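Section 4. Running the simulated house for an open day

This section covers the visitor demonstration in the Lutano simulator. It is for staff who already hold an operator account and have completed the start-up checks in Section 3. The demonstration needs one operator at the console and one host beside the visitor screen. The operator must not act as host while the arms are live.

Preparing the console

1. Switch on the demonstration computer and wait for the Malinowski control panel to appear. Do not open any other program before it has finished loading.

2. Select Visitor Mode. The panel will lock all menus except Scene, View and Stop.

3. Under Scene, choose House. If the last session ended without a proper shutdown, the panel will offer to restore it. Choose No.

4. Enter 3300 in the port box and press Connect. The status light on the panel changes from amber to green.

5. Set the arm speed to 50 per cent. Higher settings are reserved for trained staff and are not to be used with members of the public present.

Note: On the older Wudix console the port box is found under View. All other steps are the same.

Choosing a view

6. Press V to move between the gripper view and the body view. Leave each view on the visitor screen long enough for the host to say which is which.
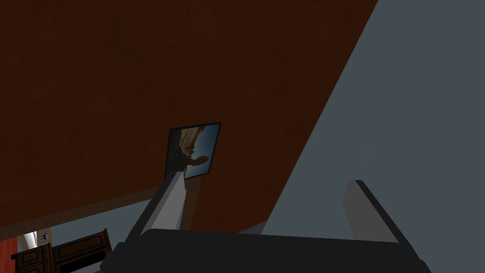
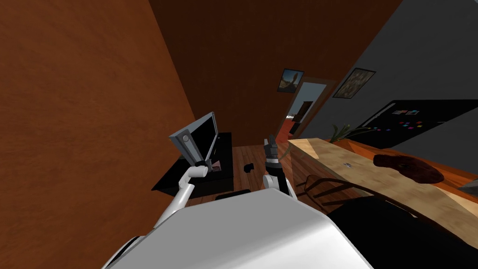 The first is the gripper view, with both fingers in sight. The second is the body view, looking down over the torso and both arms.

Brundo, 6th February

The steps that follow were revised after the winter open day and replace those in the previous issue of this guide.

7. Begin with the body view. Visitors find it easier to understand the room when they can see the arms, the floor and the doorway together. The gripper view gives much less of the room and should be shown second.

8. In the gripper view, ask the visitor to find the framed picture on the brown wall. It serves as a landmark when the arm is being turned and helps the visitor to judge direction.

9. Hand over the controller only when the host has confirmed that the visitor is seated. Each turn lasts 90 seconds. The panel sounds a tone at the end and holds the arms still.

10. Between turns, press Reset Arms and wait for the message Ready. Do not hand the controller to the next visitor before the message is shown.

Caution: The body view is very wide and walls may look slanted near the sides of the screen. Some visitors find this uncomfortable when the torso is turning. If a visitor reports feeling unwell, press Stop and offer a seat away from the screen.

Caution: Do not attempt to correct a slanted wall by changing the lens settings. They are shared with the training sessions and any change will carry over.

Ending the session

11. Press Stop, then Disconnect. Wait for the status light to return to amber.

12. Choose Close Scene and answer No when asked to save.

13. Enter the session in the log, with any fault message copied exactly as it was shown.

Note: Version 2 of the visitor log is to be used from April. Entries made on earlier forms need not be copied across.

If the panel stops responding at any point, follow the restart procedure in Section 6.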